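Taking my father-in-law to a robot arm open day, what should we ask to see?

Posted by Kamran Yousafzai, 5 June 2021

My father-in-law ran packing lines for most of his life and has firm opinions about machines. Kakakhel, the workshop over in Josthorpe, is holding an open day this month, and the flyer promises "live laundry handling." He wants to know if it's worth the drive. I want to know if there's parking and whether he'll be bored in ten minutes. Has anyone been to one of their demos?

Hina Abbasi

I went to the last one and stayed for two hours, mostly against my own plans. Get there early and stand close to the desk, because from the back row all you see is other people's jackets.

They do socks. If your father-in-law is picturing a factory floor, warn him in the car. Socks are a nasty job for a gripper, though: they sag, they fold over themselves, and a hold that suited the last one is no good for the next. The arm goes in, closes its fingers on a bit of knit, and a room full of adults stops talking. 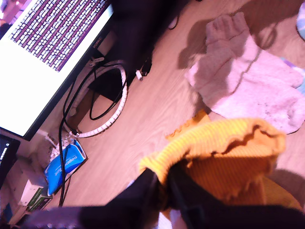
I found myself rooting for it, which I have never done for my own laundry. Ask them to try the same sock from a different starting position. The man giving the talk got much more interesting once people stopped asking what it cost and started asking why it let go of things.

Make sure he can see the monitors too. I ignored them for the first half hour — big mistake, as the camera views told me more than the arm did. 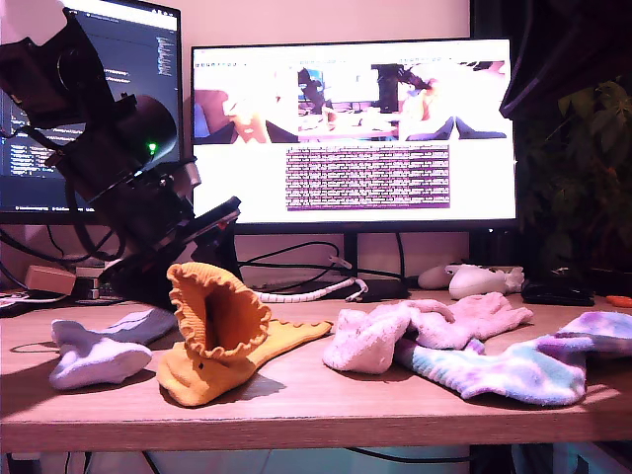
The desk at the Kakakhel demo, socks along the front and camera views on the right-hand monitor.

Parking is behind the building. It fills up, so try the street by the Fatora showroom. Coffee was free and tasted like it.

Anum Jadoon

Didn't go but my cousin did, she said it was slow. There's a bus.

Maricruz Esquivel

Slow is right. Somebody who packed for a living will be itching to reach over and do it himself. Mine was (retired, 54 years of marriage, has never once paired a sock at home, had plenty of advice for the robot). Bring a folding chair if his knees are bad, and ask what happens when two socks overlap. He'll like that one.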